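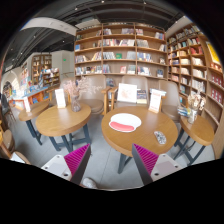
Tables in a bookshop are wasted floor, a reader wrote in after my last piece, and every one of them could be a shelf with 80 more titles on it. Fine. Except I've been in the shops that think that way. You go in sideways. You hold your bag against your chest. You leave with nothing and your neck hurts.

So, in defense of the table. Round, wood, a bit too small. Somewhere to put the book down and find out whether you want it.

Because that's the test, isn't it? Not the back cover. Page 70. Nobody gets to page 70 standing up with a coat over one arm. Give me an upholstered chair and I'll get there and then I'm stuck, I have to buy the thing. That's how I ended up with the whole Yaman history of salt, both volumes, and I don't even like salt that much.

The Trasley store took its seating out in March. More stock, new lighting, a rack of tote bags. I used to spend an hour in there, easy. Now it's ten minutes and I order from home like everybody else. Meanwhile Orkadon, down the hill, kept the chairs and put dried flowers on the tables, and at four in the afternoon you have to hover for a seat.

About the flowers. I'm for them. Dried, pink, cream, brown, whatever, they don't drip on the merchandise and they dont need anyone. They do stick out into the chairs sometimes. I can live with a twig in my ear.

Less sure about the little signs standing on most of the tables. One is plenty. A table that wants to tell me things is halfway to being a counter.

And yes, people sit and don't buy. Roughly 100 times I've been that person. Then in December I come in and do the entire family in one go, and guess which shop I go too. The one where I know the chairs.

Gridum is opening a branch by the station this fall, and the plan taped in the window shows shelves wall to wall. Somebody there still has time to pencil in 2 tables. Even 2 would do it.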